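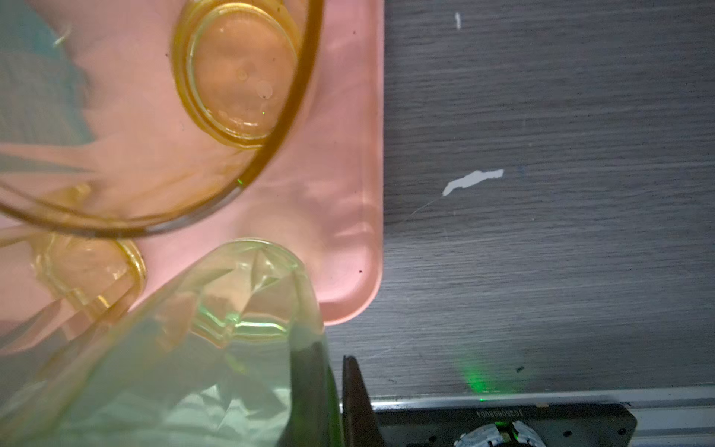 Bandeja rosa con vasos ámbar y vaso verde tallado, mesa gris.

LISTA DE REVISIÓN - OFFICE Y MENAJE DE VIDRIO
Local: Lunora, planta baja
Revisa: Vusumuzi Mnguni
Mes: agosto. Empezado 16:40, con prisa, a las seis abren sala
Claves: OK / OBS (observación) / NO / NP (no procede)

1. SUELO Y PASO
1.1 Suelo sin charcos delante del fregadero: OK
1.2 Alfombrilla antideslizante plana: OBS. Esquina levantada otra vez. Pegar o cambiar.
1.3 Paso libre hasta la puerta de atrás: NO. Dos cajas de Magagula en medio. Retiradas durante la visita, pero es la segunda vez.
1.4 Luz sobre zona de secado: OK

2. ESTANTERÍAS
2.1 Fijación a pared: OK, las cuatro
2.2 Peso por balda según etiqueta: OBS. La etiqueta de la balda 2 no se lee. Pedir otra.
2.3 Vidrio por debajo de la altura de los ojos: NO. Jarras arriba del todo. Bajar hoy.
2.4 Nada apilado vaso dentro de vaso: OBS. Ver 4.6

3. LAVADO
3.1 Temperatura de aclarado anotada: OK
3.2 Detergente en su envase original: OK (Runumier, garrafa cerrada)
3.3 Guantes en el gancho: OBS. Solo uno, el izquierdo. Reponer par
3.4 Cestas sin varillas rotas: OK
3.5 Ficha de seguridad del producto a mano: NO. Está en la oficina, tiene que estar aqui.

4. BANDEJAS Y VASOS EN MESA
4.1 Bandeja entera, borde sin grietas: OK por la parte revisada. Plástico rosa claro, esquina redondeada. Pasar la mano por todo el canto antes de usarla.
4.2 Bandeja limpia: OBS. Una mota oscura muy pequeña cerca de la esquina. Repasar con paño y mirar si sale. Si no sale apuntarlo, puede ser marca del plástico.
4.3 Bandeja apoyada en plano: pendiente, comprobar que no baila
4.4 Vasos ámbar, borde: el grande tiene el borde grueso y redondeado. Hacer prueba de uña a toda la vuelta, al grande y al otro. No fiarse de la vista, con el vidrio de color los desconchados pequeños se escapan.
4.5 Vaso verde de facetas: revisar las aristas una a una con guante. El tallado brilla mucho y confunde, un golpe en una arista parece reflejo.
4.6 Separación entre vasos: OBS. Demasiado juntos para mi gusto. Dejar un dedo entre piezas, sobre todo el tallado.
4.7 Tono ámbar sobre rosa: no es defecto!! El año pasado alguien apuntó "bandeja manchada de naranja" y era el color del vaso. No repetir.
4.8 Paños: el azul verdoso, doblado y fuera de la bandeja al transportar. Si se engancha con un vaso se va todo al suelo.

5. ROTURAS
5.1 Cubo rígido para vidrio, con tapa: OK
5.2 Recogedor y cepillo solo para vidrio: OBS. Se están usando para todo. Marcar con cinta roja.
5.3 Hoja de roturas al día: NO. Faltan las últimas tres semanas. Última línea: pieza 103, vaso bajo, borde.
5.4 Botiquín: OK, tiritas pocas

6. ALMACÉN
6.1 Vidrio según inventario: 528 piezas en papel. No contado hoy, no da tiempo.
6.2 Cajas de Avodness, pedido de 200 vasos: sin abrir. No apilar más de tres alturas.
6.3 Separadores de cartón guardados: OK

COMENTARIOS
Lo urgente: 1.3, 2.3 y 3.5. Lo demás en la semana.
Vasos con desconchado al cubo, aunque sea mínimo. Nada de guardarlos para poner bolígrafos, que luego vuelven a la barra.
Las bandejas de plástico no van al lavado a temperatura alta, se comban. A mano, agua templada, secar con paño que no suelte pelusa.
Falta por revisar la cámara y el cuarto de manteles, lo hago en la próxima vuelta.
Copia en la carpetta verde de la oficina. Firmar al lado de cada NO cuando este resuelto, con hora.

V. Mnguni, 17:35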